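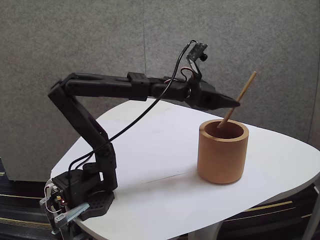

Vesna Bošković says she has watched Jovbridge every winter since she was a girl and has never once thought it was good. "It was on," she told the audience at our September preview, "and my aunt had the remote." She asked us to put that in the press release, so it goes first.

CARNACH TO SCREEN 11 HOLIDAY TV MOVIES, WITH DOUBTS

MUTBRIDGE – Carnach, the repertory movie house on the north side of the river, will spend most of December showing 11 movies that were made for television, shown once around the holidays, and then shown again every year until people started calling them classics. The season is titled Same Time Next Year's Eve. It opens with Jovbridge, the 1984 comedy about a wedding party stuck overnight in a railroad station, in a new restoration from the distributor Li.

Carnach does not claim that all of these movies deserve a big screen. Several were shot fast, on small sets, to fill a gap between the evening news and midnight. The question behind the season is how much of the love people feel for them belongs to the movies and how much belongs to the couch, the food, and the relatives who have since died or moved away. We suspect the couch is doing a lot of the work. We would like to be shown otherwise.

Jovbridge is the test case. Li's publicity calls it "the movie a whole country grew up with." We asked which country, and how that was measured, and have not had an answer. What we can say is that it is 100 minutes long, that the first half hour is slow, and that the scene in which the bride sings to the ticket clerk is as good as everyone remembers. The groom's brother, played for laughs, is much harder to sit through than he used to be. No cuts have been made and none were asked for.

The restoration is a real improvement. Anyone who knows the movie from home tapes will hear whole lines in the waiting room scenes that used to be lost under the brass band. The colors are another matter. Li describes them as "the way they were always meant to look," and we would be more comfortable with that if someone from the original crew had been asked. The snow outside the station now has a blue tint that some of us find pretty and some of us find odd. Audiences can make up their own minds.

We have also been asked about the "lost ending." Li's trailer promises it. It runs under two minutes, it has no dialogue, and it shows the station after the guests have left. We think it was probably a background for credits that were later moved. Carnach will show it after the movie, with the house lights half up, and will not describe it as an ending on any poster.

"I came around on the station at dawn," said Kane Ruddock, who programmed the season. "I still haven't come around on the rest of it. I picked these movies because people kept telling me I had to see them with my family, and I wanted to find out what was left if you saw them with strangers."

The other 10 titles range from a ghost story told in one apartment kitchen to a three-hour musical about a bakery, which will have an intermission and needs it. Two of the movies have never been subtitled in English before. The new subtitles were prepared for Carnach, and the jokes that depend on rhyme have been left plain. Earlier fan-made subtitles for one of them added jokes that are nowhere in the original, and readers who loved those lines may be let down.

There will be no sing-along screenings. There will be no themed cocktails either, although the bar will be open. Carnach tried a costume night for a similar program a few years ago, and most people kept their coats on.

After each screening the audience will be invited to fill out a short card with two questions: had they seen the movie before, and would they watch it again if it were shown in July? The cards will be read out on the last night of the season, including the rude ones. We make no promise that they will prove anything. People who buy a ticket to an old holiday movie in December are hardly a neutral crowd.

Bošković will introduce Jovbridge on opening night. She has agreed to talk for ten minutes on why a movie she does not rate still makes her cry in the same two places. She has also warned us that she may change her mind about it on stage, in either direction.

LISTINGS INFORMATION

Same Time Next Year's Eve runs at Carnach, Mutbridge, through December. All evening screenings start at 7 p.m. and doors open half an hour before. The bakery musical starts at 2 p.m. Tickets are sold singly at the box office and there is no season pass – we could not in good conscience sell anyone all 11.

Press seats for opening night are limited. Critics who would like to see the restoration ahead of time can ask the box office for a place at the morning screening, which will include the extra footage. Stills from Jovbridge are supplied by Li and show the restored color. Carnach can provide the full list of titles and running times on request.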